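Search this site Search

Jocelyn Lapointe keeps her chopsticks in a pink plastic holder on the red speckled counter and sorts them standing up. "I own 30 and I like 4," she says. The rest came with takeout.
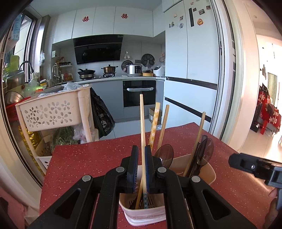
How does she decide which ones stay?

She rolls each one on the counter - a warped stick wobbles and goes in the drawer.

The kitchen beyond is what she calls a working arrangement. Shopping bags go in the basket with the flower cutouts, greens go underneath, and the wok lives on the stove. "I bought a cabinet for it once. It holds other cabinets' overflow."
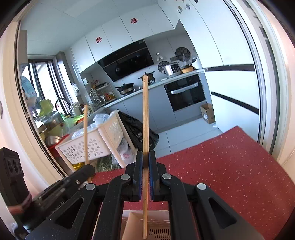
Wooden chopstick, red counter, wok on the stove.

Pairs are her sore point. She gave up matching them in September, after an evening she describes as "longer than some of my jobs."
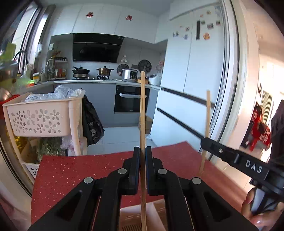

She now pairs by length and lets the patterns argue. Guests notice, she says, and then they eat.

Spoons get more respect. The metal one shares the holder with the wood, against her mother's advice. "She thinks it bullies them."

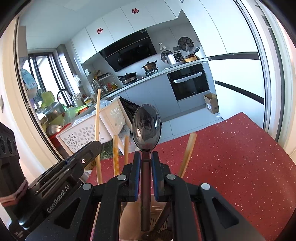 Jocelyn Lapointe
Home cook and columnist

Would she ever buy a proper matching set? "I did. It's in the cabinet."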